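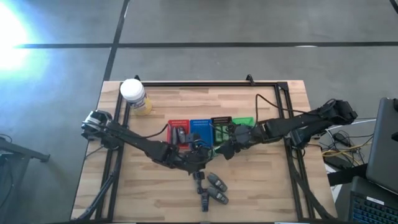

Fig. 1. Two black robot arms on a wooden table, from above

Curating Contemporary Art, Handout 4
Kamala Kandasamy, May 5, 2020

1. The wall text
A wall text introduces one room of the exhibition. In this course the limit is 190 words. Please write the first draft without looking at the catalog.

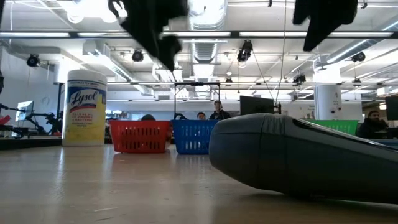

Fig. 2. Tabletop with a container of Lysol wipes

The object label is shorter: artist, title, year, material, lender. For the Hilwood show we also print the year of purchase.

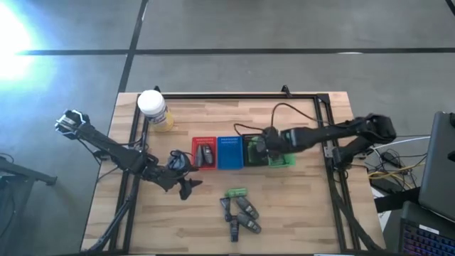 Photo: Gopinath Kulkarni

2. Order of the rooms
Compare the two floor plans from Lamevthorpe. In the second one, the visitor meets the video works before the drawings. Which order helps a slow reader?
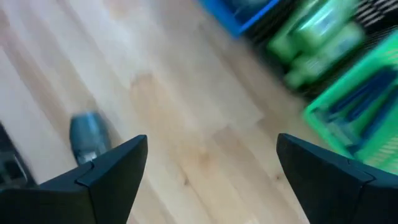
3. For next time
Read Stüber, chapter 2. Bring one label you would like to shorten.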